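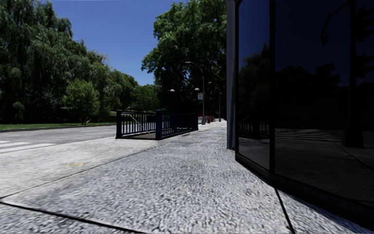

Opening this ticket because the purchase order for the second sidewalk delivery robot is due and I would like the simulator to stop lying to me before I sign it. We run the Brurlow street map in Jillesum, build from the August release, and the planner is supposed to tell us how many units we need to cover the route. With the default sensor set it says two. With the cheaper set it says two, then one, then "insufficient fleet," depending on how it feels after lunch. I have it narrowed to the corner block, where there's a dark glass building along the right side of the pavement and navy-blue railing off to the left. The glass mirrors the railing and a lamp post, and the planner appears to believe in both copies.

Priority: medium. It was low until Finance asked for the number.

Steps to reproduce
Load the Brurlow map, corner block, clear sky, midday.
Set the sensor package to Basic (camera only).
Run the fleet estimate with 60 deliveries.
Watch the robot brake for a railing that lives inside a building.

Expected: the robot uses the open paving between the railing and the glass, like any pedestrian with somewhere to be.
Got: full stop, 90 seconds of deep thought, route marked blocked. The estimate then adds a robot to make up for lost time. The new robot also stops. I admire the consistency but I can't budget for it.

Update 1
Support asked me to clear the cache and reload the map. Done. Same result, slightly faster.

Update 2
Turned reflections off in the render settings. The robot goes straight through and the estimate settles at two units. Very nice, except the real street will not have that setting.

Update 3
Put reflections back on and switched to the Dalisay package, which adds a depth sensor. No phantom railing. One short hesitation near the base of the glass, then it carries on. Two units again, five runs in a row. So the fleet size was fine all along and the question is now which sensors we pay for.

The Dalisay package adds over 1,000 dollars per robot to the Grisus quote. The Basic package adds nothing, apart from whatever it costs to send a person out to reason with a parked robot. There is no line for that in the budget template. I have put it under "miscellaneous," next to the spare wheels.

Update 4
Support suggested drawing a no-stop zone along the building. Tried it. The robot now refuses to stop there, phantom or otherwise, and I would rather not explain that one to the city. Zone removed.

Still open, for support:
Can the fleet estimate show a reason when it adds a unit? "Insufficient fleet" reads like a sales pitch.
Is there a way to flag glass walls in the map so camera-only runs come with a warning?
Does the 90-second timeout match the real robot, or is it a placeholder? It changes the cost per delivery quite a bit.

Still open, for us:
Ask Grisus if the depth sensor can be fitted later, and whether the price is the same if it is.
Hold the order for the second robot until they answer.
Rerun with the sun lower. At midday the glass is very dark and I have no idea what it does at five.

Status: waiting on vendor. Workaround in use is the Dalisay package, in simulation only, where it is free.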